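Stop blaming the operator

Damilola Ogunleye

Thirty faults logged on the Hiro grippers since December and every one is marked "user error". Rubbish. The fingers stick half open, you squeeze harder, the toy goes flying.

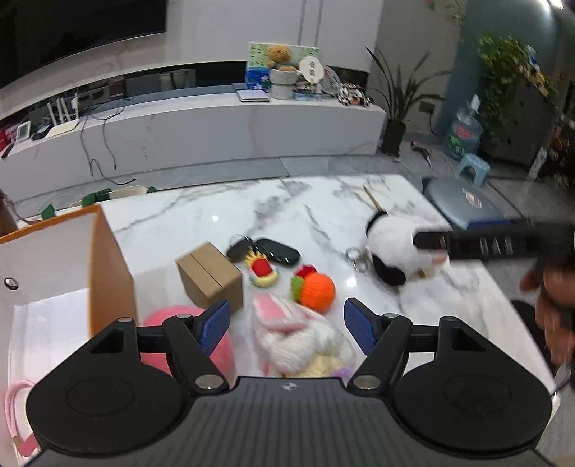
Blue finger pads either side of the knitted bunny.

Soft things, fine. But same tool, same table, next job is keys – or someones hand. Zutberg should recall the lot. Not a firmware note. A recall, and soon.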